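Arm in the house: ground rules that stuck

Posted 1/18/24, filed under Workshop & Kitchen

Quick list, typed between jobs. Some of this came out of the Primilent planning sessions, some from doing it wrong at the Tranbridge place.

Mounting first. Bolt the base. Never clamp, never "just for today". Cabinet has to be heavier than you think, doors taped shut, nothing stored on top.

Reach. Measure with the arm fully stretched, then add 2 inches. Mark it on the floor with painters tape. Kids and pets stay outside the tape when power is on — no exceptions, not even for slow moves.

Doors. Any door that swings toward the arm gets wedged open or locked before you start. Pick one and stick to it.

Stop button. Within reach of whoever is standing, not on the arm side. Test it every morning. Yes every morning.

Speed. Slowest setting for anything new. Sixteen clean runs before you turn it up, and if you change the gripper start the count over.

Glass and liquids. Tall narrow stuff tips. Practise in the simulator untill the path is boring, then plastic, then glass. Spray bottles: nozzle off or locked. Watering cans empty.

Parking. Fingers open, nothing held, arm up off the table. Write the park position on a card and tape it inside the cabinet. 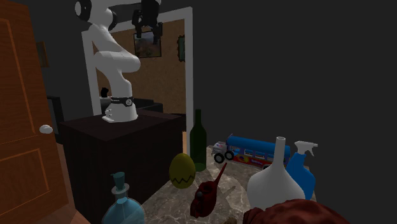 Simulator layout: fingers open and empty, breakables over on the marble top.

Log sheet. Date, job, who ran it, what got dropped. We keep ours in the Azar binder, October pages are a mess but at least theyre there.

Cables next time. Plosov bracket question — still waiting on the right screws, will add it to this page.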